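Our report for the Willirham robotics project, which we called Zevport from the first meeting onwards and never found a good moment to rename. There are four of us in the group, plus Oona Eskola, who supervised us with great patience and lent us more desk space than we deserved.

## What we set out to do

The question was a small one, or so we thought in the beginning. Could a two-fingered gripper be trusted with the ordinary things you find beside a bed? Most of the practice objects in our first-year module were cubes and cylinders, all nicely behaved, and we wanted to move on to things that people really pick up without thinking. Santosh Jaiswal made the list and the television remote went straight to the top of it, because it's long and thin and black and smooth, and every one of us has dropped one down the side of a mattress.

We decided quite early to work in a furnished bedroom instead of on the lab bench. It made everything slower (the cables alone took an afternoon to learn to live with!) but it also meant that the furniture was the right height, the light came in from one side and changed through the day, and there was a proper wall to worry about.

## Holding the remote

A good hold, by our own rules, had the fingers on either long edge of the remote, near the middle of its length, with the thing upright and not leaning. We argued over "near the middle" for longer than I'd like to admit.

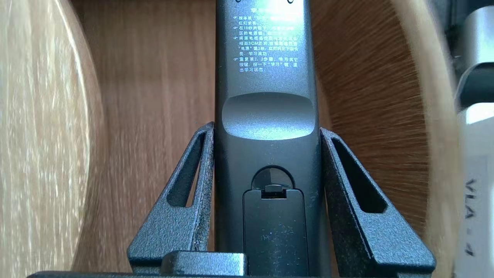 Deepak Kaushik wanted a firmer squeeze and I wanted a gentler one, and we settled it by trying both and writing down what we saw. In the end we did 90 attempts and called 70 of them good. The bad ones were mostly a matter of tilt: one finger would arrive a little before the other, the remote would start to swing, and after that there wasn't much to be done. Slowing down the last bit of the closing movement helped more than any change in force did, which was a lesson for Deepak and for me in equal measure.

We also found that the wrist camera is a wonderful thing until the object fills its view. From close up you can read the small print on the back of the remote and yet have very little idea how far you are from the table.

## The table edge

This brings me to the part of the project that I enjoyed most and understood least. A round table has no corners to line up with, so the approach has to be worked out afresh from every side, and the rim comes up on you much sooner than you expect. We set ourselves the exercise of bringing the nearly closed fingertips up to the rim and stopping, with nothing to pick up at all.

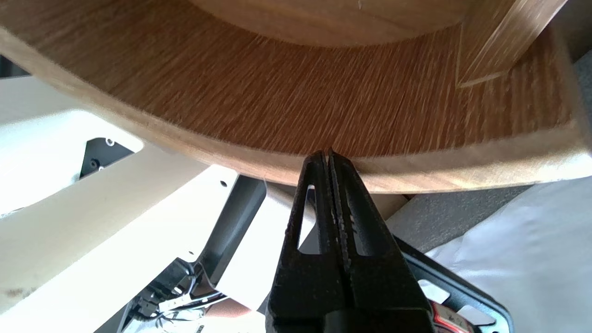
**Kanchan Mittal**
*Second-year student, gripper and wrist camera; main author of this report*

I kept the notes for the edge exercise, so any grumbling in this section is mine. Wood grain was our chief trouble. With the arm moving, the fine lines smear in the camera picture, and our simple edge finder would happily pick a streak of grain and call it the rim. We had saved 2479 frames by the end of August, and I went through a great many of them by hand, sorting the sharp ones from the smeared ones, usually with a cup of tea going cold beside me. Santosh then wrote a check that throws out a frame if it's too blurred to trust, and waits for the next one. It's a few lines of code and it did us more good than the two weeks I'd spent on filters.

## Looking down at the floor

Dropped objects were meant to be a side topic - they grew. The idea was to have the fingers point down over open floor, find whatever was there, and stay well clear of the table legs. 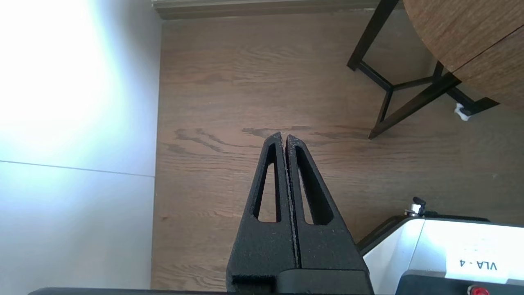 Dark marks in the planks were mistaken for objects again and again, and so were the thin shadows under the table frame. I don't think we can say that we solved this. We taught the program to ignore anything that lay along the grain, which worked nicely on the planks and then made it ignore a pencil that happened to lie the same way. Oona suggested looking twice, from two heights, and comparing. We only tried that in the final days, and there are too few runs to put a number on, but I'd start there if I had the time again.

## What's left

The telephone was Deepak's idea and we never got to it properly. It has everything that's difficult about the remote and then adds coiled cords, which shift whenever something near them is moved. We planned a lift of the handset alone, drew up the steps and got as far as talking through the approach from the head camera's view.

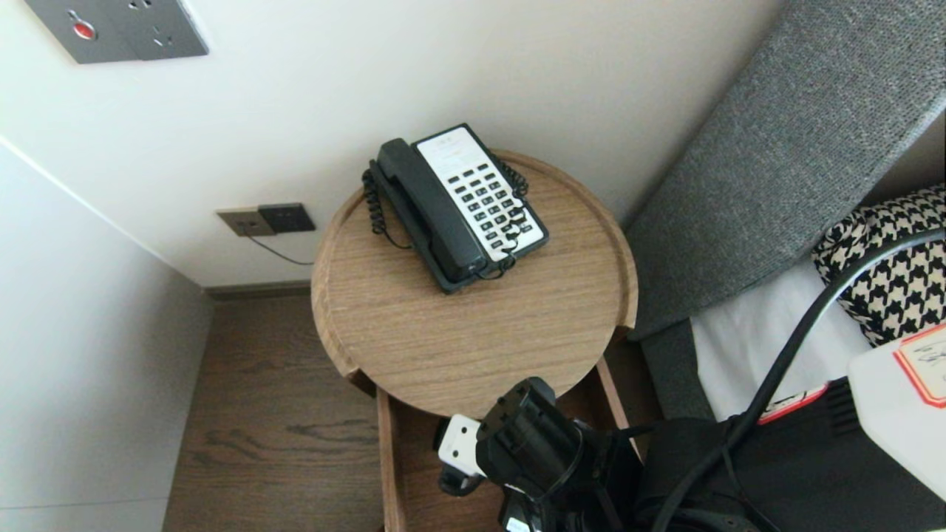

*Fig. 4. Desk telephone on the round side table, seen from the head camera, with the gripper by the front edge.*

The plan for the handset is written up in Deepak's notes, along with his sketch of where the fingers ought to go. Next year's group is very welcome to it, and to the frame check too. Please do keep the sorted frames in their two folders, as putting them back in order would take somebody most of a weekend, and I have no wish for it to be me.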